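Does my son's old youth club get anything when he signs for a new one?

Last updated: 2025-10-23

My son is 14 and has played for the same neighborhood soccer club since he was small enough to sit down in the goal mouth and refuse to leave. The club is called Plerkley Rovers. It has one decent field, one field that slopes, and a shed. In July he was invited to train with the Brirketti academy, which is a proper setup with matching bags, and after a few weeks they offered him a place for the season.

We said yes. I told his Rovers coach, who was very gracious about it for a minute or so and then asked whether we had "sorted out the compensation." I said what compensation. He said the club had put years into the boy and that the academy ought to pay something for that, and that until it was settled he wasn't sure he could sign the release form.

Then I got an email from the club secretary asking for $2000. From me. Not from Brirketti. The email calls it a "development contribution" and says the figure is standard. I asked standard according to what, and she sent back a photo of a page from the club handbook, which says that families of players leaving for "a higher program" may be asked to contribute to the costs of the player's development. May be asked. I have now been asked.

I have paid the fees every season on time. I've also washed the team pinnies more times than I care to remember, driven four boys to an away game in a car that smelled of one of them for weeks, and bought raffle tickets for a ham. I feel that I have contributed.

So what I'd like to know:

Does a small club have any right to money when a kid moves to an academy? I've read about this kind of thing with professionals, where a player is sold and his childhood club suddenly gets a new roof. Does that work for a 14-year-old who is moving across town for nothing?

Can they hold back his release until somebody pays?

And if money is owed, is it ever owed by the parents? Brirketti's registration person says it's nothing to do with them and that they "just need the form." The season has started. He is training with them but can't play in games, and he mopes around the kitchen on Saturdays eating cereal out of the mixing bowl.

I don't want a war with Rovers. My daughter still plays there.

Posted by Annag Lennox

---

I was registrar for a mid-sized club for quite a long stretch, and I've processed more transfers than I've had hot dinners at the field, though the hot dinners at our field were few. I'm not a lawyer. Rules vary by state association and league, so check yours before you wave any of this at anybody.

You are dealing with three separate things, and your secretary has put them in a blender.

The first is the money you've read about in the pro game. There is an international system where clubs that trained a young player can be paid when he signs his first professional contract, and again a slice when he is transferred for a fee later on. The details are long and dull, and how they get applied in this country has been argued over for years. The part that matters to you is that it is between clubs. It is triggered by professional signings and certain transfers. A kid who moves from one local team to another local team, unpaid, hasn't triggered anything except his mother's inbox. And at no point in that system does anyone send the bill to a parent.

If your son does turn pro some day, Rovers may well have a claim then, and the records of where he played and when are what would back it up. So a sensible thing to tell the coach, in a friendly voice, is that they should keep his registration records safe. It costs nothing, and it lets him walk away with something.

The second thing is the release. In most youth leagues a club can hold up a transfer for a few plain reasons: unpaid fees, uniforms or equipment not returned, sometimes an open disciplinary matter. In the leagues I dealt with, "we are sad and would like $2000" wasn't on the list. Look for your league's transfer rules, often buried in a PDF called something like "Administrative Handbook" with last year's date on it. Find the paragraph on releases. If it lists the grounds for refusing one, and I expect it does, you have most of what you need.
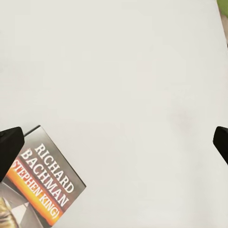

Tetsuya Sekiguchi

The third thing is the club's own handbook, and this is where you should slow down a bit. Did you sign anything at registration that says you agree to the club's policies? Nearly everyone does. It's the box you tick at eleven at night with the card number in your other hand. If the handbook says a family "shall pay" an amount on leaving, the club could at least try to argue you agreed to it. What you've quoted says "may be asked to contribute." That's a request. You can be asked to contribute to a great many things, including a ham.

Also check which season's handbook that page comes from. I once sat through a very tense meeting over a fee that had been added to the handbook after the player left. The page was in a slightly different typeface from all the others. The club president studied it for a long time and then offered everyone coffee.

What I would do, in this order:

Return the uniform, both kits, and anything else with a crest on it. Get a text or an email saying they have it. Shin guards are his, they can't want those.

Ask the secretary in writing for two things: a statement showing whether any season fees are outstanding, and the rule the club is relying on to withhold the release. Keep it to a few lines. Don't mention the pinnies. I know.

Give them a date, a week is fair. If you hear nothing, or you hear about development contributions again, write to the league registrar and copy the club. Ask the league to process the transfer under whatever paragraph you found. In my experience league registrars have seen this exact letter before and have a short way with it. One of ours used to answer in a single line and the release would be through by the evening.

Stop asking Brirketti to care. An academy's registration desk wants the form, and how the form came into the world is of no interest to them. You could ask whether their director of coaching would phone Rovers, though. Clubs that feed players to an academy generally want to stay on good terms with it, and a call between two coaches clears up a lot that emails make worse. Sometimes the smaller club gets a bag of decent balls out of it or a friendly game, and everyone's pride is intact.

About your daughter. I'd keep her coach out of it entirely. If somebody from the club brings it up at her practice, say you've put it in writing to the secretary and ask how the sloping field is draining.

One more thing, since you say the season is under way: look up the transfer window. Some leagues close rosters partway through the fall, and a club that only has to drag its feet until then doesn't need a rule on its side. If yours closes soon, skip the polite week and make it two days.

---

Pay it and move on imo. We paid $3000 when our daughter left her club for a bigger one and it was worth it for the peace and quiet. Different sport (volleyball) and different state, and I think part of it was travel fees we still owed, so maybe not the same. But you'll spend that on cleats and hotels at Brirketti by Christmas anyway, trust me.

Also, the academies all say there are no hidden costs. Ask them about the tournament in the spring.

Posted by murakami_fan_dad

---

I'd like to disagree with the post above, warmly. If you pay, it does become "standard," and the next family gets shown your receipt.

We had the small version of this. Our club wanted $100 as an "exit administration fee" when my youngest switched, and I was going to pay it because who fights over that. My wife, who fights over that, asked what was being administered. It was one click in the league's registration software. She had the coach do the click on his phone in the parking lot while she held his clipboard. No fee.

A few smaller points, having been on the other side as a coach too:

Your Rovers guy probably isn't a villain. Losing your best kid a few weeks into the season is miserable, because the other parents start looking at the academy's website that same night. I've had it happen and I said some things about loyalty to a boy's father that I later had to un-say next to the snack table. He may have heard about training money at some coaching course and only kept hold of the nice half.

Is the club short of money? Ours almost lost its field when the rent went up, and people started finding all kinds of interesting paragraphs in the handbook. If that's what is going on, a donation of your own choosing AFTER the release is through might do a lot for your daughter's Saturdays. Not before. Before, it's a ransom with a thank-you card.

On the training question, check that Brirketti has him covered by insurance while he's in between. He's practicing with one club while registered at another, and depending on the league he may not be properly insured at either. That would bother me more than the money. Ask them in writing. If they get vague, have him sit out until the transfer is done, and buy more cereal.

And do check the roster date like Tetsuya says. Ours closed on a weekday at noon, and I know this because I found out at ten past.

Posted by Drukosix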